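Stelturura Robotics Club: Bench Guide
Section 4. Setting up the sorting task

This section covers the table-top sorting task used in the autumn and spring club terms, and again in the Jesarden Cup qualifying round in February. Read section 3 first if you have not yet homed the arms. Teams of two or three work best. Allow one full session for the first set-up and half of that once you know the steps.

4.1 What you need

The two-arm bench, powered and homed
One clear plastic container, without its lid
Two small household items, one box and one jar
The bench laptop with the Grindine control program open
The team log book

Keep everything else off the working part of the table. Bags, drinks and chargers go on the shelf under the window.

4.2 Laying out the table

1. Wipe the table top with a dry cloth. Do not use spray near the arms while they are powered.

2. Put the container down with its open side up and one long side facing you. The middle of the container should be 507 mm from the base line. Use the steel rule, not the tape.

3. Put the box to the left of the container. Lay it flat and turn it a little, so that it is not square to the table edge. The task is meant to be tried with the box at an angle.

4. Stand the jar nearer to you than the box, lid upwards. Leave at least 80 mm between the two items so that the fingers can close on one without touching the other.

5. Open both grippers fully from the Grindine panel before you bring either arm down. 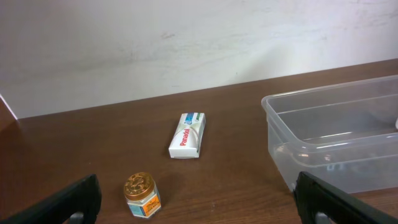 6. Check the wrist view on the laptop. Both fingertips should show at the bottom corners, and you should be able to see both items and at least one end of the container. If you can't see the container at all, raise the wrist and look again.

7. Save the layout under your team name. Do not overwrite the file called BUTKIENE_START. It belongs to the Butkienė Workshop, who share the bench with us, and they need it unchanged.

Note: small glossy items can give bright spots in the wrist view. Turn the item slightly or switch off the lamp nearest the bench. There is no need to change the exposure setting.

4.3 Teaching the positions

You will teach four positions: rest, above item, grip and above container. Teach them in that order. Set speed to Slow for the whole of this part.

1. Choose the arm you want to teach and press Free. Hold the arm below the wrist before you press it, as it will sag.

2. Move the arm to rest, well clear of the table. Press Store.

3. Move to a point above the box with the fingers either side of it. Press Store.

4. Lower the arm until the fingertips are just clear of the wood. Close the gripper with the panel, not by hand. Press Store.

5. Lift, then move across until the gripper hangs over the container. Keep the fingertips higher than the rim on the way over. Press Store.

Caution: the cable along the outside of the arm needs slack at every position. Move the wrist through its full turn once and watch the loop. If it pulls tight or catches on a joint, stop and route it again as shown in section 3.
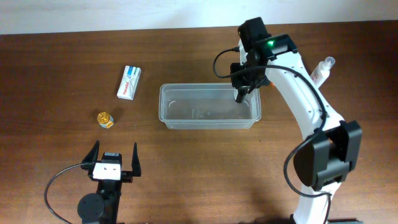 6. Press Hold and let go of the arm slowly. If it drifts, press Stop and tell the session leader.

7. Repeat steps 3 and 4 for the jar. Grip it by the body, below the lid. A grip on the lid may slip, and it scratches the finish.

4.4 First run

Stand behind the yellow tape. One person keeps a hand on the stop button for the whole run and does nothing else.

Run the sequence once with nothing on the table. Then put the items back on their marks and run it again at Slow. Only move up to Normal after three clean runs in a row. A run is clean if both items end up inside the container and the container has not moved off its marks.

4.5 If something goes wrong

Error 336: the gripper has closed without reaching its set force. The item was missed or has moved. Put it back on its mark and teach the grip position again.

Error 643: a joint has gone past its limit. Press Stop, press Free, and move the arm back by hand towards rest. Home it again before you carry on.

Fingers touch the rim: raise the above container position by a finger's width and store it again.

Write every error in the log book, with the arm, the step and what you changed. Judges at the Jesarden Cup ask to see the book, and an untidy one is fine as long as it is complete.

Packing away is covered in section 5.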